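Nallimell Tabletop in Pale Blond Wood
Laryea Tables & Tops
Item 1334
Updated 12/06/2024

I've been selling tabletops long enough to have favorites, and this one is my favorite right now. The Nallimell is a plain, light wood top with no fancy edge and no trim, and I put one in my own kitchen before I ever listed it for sale (my old top went out to the garage, where it's very happy holding paint cans).

You buy the top by itself. If you already have legs you like, great, bolt them on! If you don't, the Lukeo leg set fits without any extra drilling, and so does the Zindon trestle pair, though I think the Zindon looks better under a desk than under a dining table. Legs are sold separately and they ship in their own box, so don't panic if only one package turns up first.

What you get
One Nallimell top
Mounting screws and a hex key
A small tin of finishing wax
Care card

Price: $300, legs not included
Weight: 35 pounds
Ships in 7 business days

A few things people ask me. Yes, you can use it as a desk. Yes, you can put a hot mug on it, but please use a coaster, and for a pot straight off the stove use a proper trivet. I wipe mine down with a damp cloth after dinner and dry it right away, and I wax it whenever it starts to look thirsty. Skip the scouring pads. If you do scratch it, rub a little wax in along the grain and most small marks settle down nicely.

Returns are easy as long as you haven't drilled into it. Keep the box for a couple of weeks, and send me a note before you mail anything back so I can get you a label. We're closed for part of July, so orders placed then will go out a bit later than usual.

Picking a top is mostly a matter of the grain for me, and I can spend way too long in the stockroom pulling them out one by one. No two come out of the shop the same, so yours will have its own pattern. I love the ones with some movement in them, like the big curving swirl on the left here, with those long wavy lines running off across the wood. If you'd like a calmer one, put "quiet grain" in the order notes and I'll go looking for you. 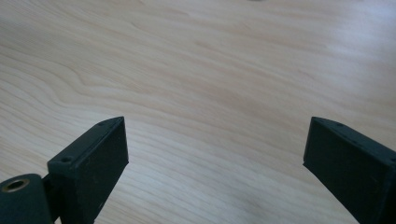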